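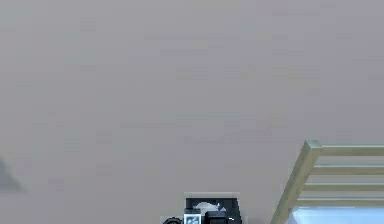
IRNERDALE, 5 November 2024

Trade News > Kitchen and Service Wear > Fabric Notes

Apron bleach trial: what changes in the Busel bib range

14 shares | 3 comments

The Busel bib apron moves to a new cloth with this month's production. The old cloth was a 65/35 polyester and cotton twill with a vat-dyed black finish. The new one keeps the twill weave and the fiber blend but uses a heavier yarn in the warp and a different dye class. Item codes for the black and charcoal aprons will carry the suffix B. White aprons are not affected and keep their present codes.

The change follows a wash trial run by Grirness at its Irnerdale laundry. Aprons in the old and new cloth were issued to kitchens on the normal rental rotation, collected with the rest of the soiled load and washed on the standard dark-color program. A total of 2,118 aprons went out. At the end of the trial 2,040 were returned in a state fit for grading. The remainder were lost, cut up for rags at the customer's site or too badly torn to assess.

Grading was done after 40 washes and again after 80. At each point the aprons were checked for shade, shrinkage in length and width, seam pucker and condition of the neck strap. Shade was compared with an unwashed control piece under the same lamp.

Both cloths passed for shade at the first grading. At the second, the old cloth had turned visibly brown along the pocket edge and at the waist, where hands and sanitizer spray meet the fabric most often. The new cloth showed some loss of depth in the same areas but stayed black. Neither cloth will survive contact with undiluted chlorine bleach. Kitchens that use chlorine tablets for surface cleaning should continue to expect spotting on the lower front panel, and spotting of this kind is charged as damage under the rental terms.

Shrinkage was slightly lower in the new cloth. Most of it took place in the first few washes and ran in the length. The cutting pattern has been adjusted so that the finished apron settles to the size printed on the label. An apron straight from the packet will therefore measure a little long. Staff between sizes should be fitted with a washed sample.

The seams gave less trouble than the straps. Pucker at the pocket was minor in both versions. The neck strap slider was another matter — the coated metal type chipped in the tumbler, and the exposed edge wore through the webbing on several pieces. Sliders on all B codes are now uncoated stainless steel. The strap is also bar-tacked at both ends instead of at the pocket side only.

"The cloth was the question we set out to answer, but the slider was where most of the repair time went," said Giorgia Dal Bello, who manages workwear grading at Grirness. "A worn strap takes an apron out of stock for two days. A faded one can go to the pot wash."

Care instructions

The care label has been reworded. Wash at up to 160 F with a detergent free of optical brighteners. Do not load aprons with terry towels; the lint holds in the twill and is hard to remove after drying. Tumble dry on medium and take out slightly damp if the aprons are to be pressed. Tie the waist strings loosely before washing, or use a net bag. Starch is not recommended on the black shade.

Stock and ordering

Old-cloth aprons will be supplied until stock runs out. Orders will not be split between the two cloths unless the customer agrees in writing, as the shades do not match side by side. Sites that want a single changeover date should tell their route office before the next inventory count.

The Santoro waist apron uses the same old cloth and will stay on it for now. A short run in the new cloth has been cut, but the three-section pocket needs a different thread weight and has not yet been through grading. The Santoro cross-back is made from canvas and is outside this change.

Swatch cards showing both blacks, unwashed and after the full trial, can be requested with the next delivery.

Related items
Snap or button: closures on short-sleeve cook shirts
Reading the soil sort codes on your pickup sheet
Checked pants: new waist sizes
Side towels, bar mops and when to retire them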